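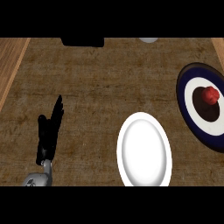

Search this encyclopedia Enter keywords Go

Timber patina

Patina is the change in colour and surface texture that timber undergoes through age, light and handling. The term is borrowed from metalwork. In furniture studies it covers oxidation, accumulated wax, abrasion and minor staining, and it is distinguished from damage, which affects the soundness of the piece.

Most pale species darken on exposure to light, while walnut tends to fade to a honey colour. Conservators generally favour retaining an old surface. The Narkov method, set out by Lihua Yao in a handbook of 218 pages, grades surfaces before any cleaning is authorised. A later survey by Junhao Qin at the Trivier collection examined 968 pieces, of which up to 200 had been stripped and refinished at an earlier date.
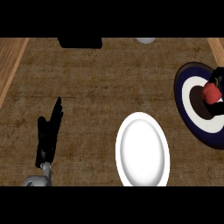 Can a lost patina be restored?

A genuine patina cannot be recovered once the surface has been sanded away. Stains and tinted waxes may imitate its colour, but the oxidised layer forms again only over decades.

Artificial ageing, known in the trade as distressing, is practised by makers of reproduction furniture. Disclosure of such treatment is customary at sale. The catalogue entry for the Preredska cabinet was revised on this point on 06/05/2019.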